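Keeping Small White Parts and Surfaces Clean

Updated Aug 24, 2025

Matte white finishes show graphite, coffee and skin oil sooner than gloss ones. The methods below apply to painted metal, sealed wood and most hard plastics. Test any cleaner on a hidden spot first.

1. Dust before wetting
Use a dry microfiber cloth, folded twice. Work in one direction and refold when the face turns gray. Water on a dusty surface leaves a film that dries in streaks.

2. Wash with dish soap
Mix 2 drops of plain soap into a cup of warm water. Wring the cloth until it no longer drips. Rinse with a second cloth and dry at once.

3. Clean fluted and scalloped edges
Dirt collects in the low points of the edge. Use a soft toothbrush held at a shallow angle, then blot. Do not use a scouring pad — it polishes the high points and leaves shiny patches.
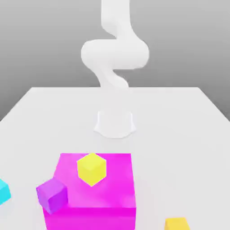
4. Lift marks and rings
Apply baking soda paste (3 parts soda, 1 part water) to the mark only. Leave for 10 minutes and wipe without pressure. Repeat once if needed. Pencil comes off faster with a white vinyl eraser.

5. Store pieces apart
Place a sheet of plain paper between stacked items. Newsprint transfers ink, especially in a warm cupboard.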